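# Where does all the stuff go? Our shared room project

2018-04-07

So for my project I picked the big shared workroom at Rindcombe, and I'm really glad I did! I wanted to know how people use the lockers by the window, and whether the water corner gets in their way.

I handed out 40 question sheets and got 12 back (not great, I know). Most people said they like leaving the key in the lock — it's quick, and you don't go hunting for it. A few wanted bigger compartments for backpacks. The water was the other big topic, and several people asked for a spot farther from the lockers.

My plan from November was to swap in a Maddocks cabinet, but that would cost 1586 dollars and we had 1000. Moving the water is free, so I'd start there.

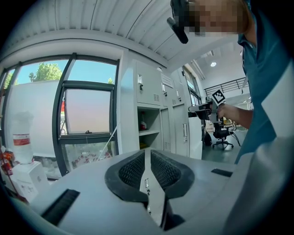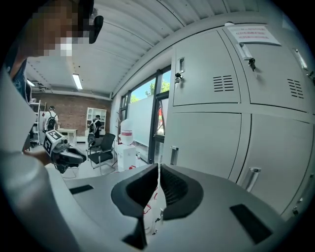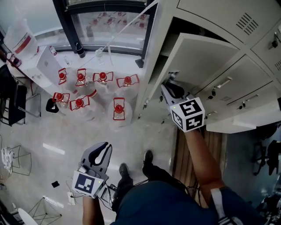
*The shared room: window and water jug (first), lockers and window (second), an open locker (third).*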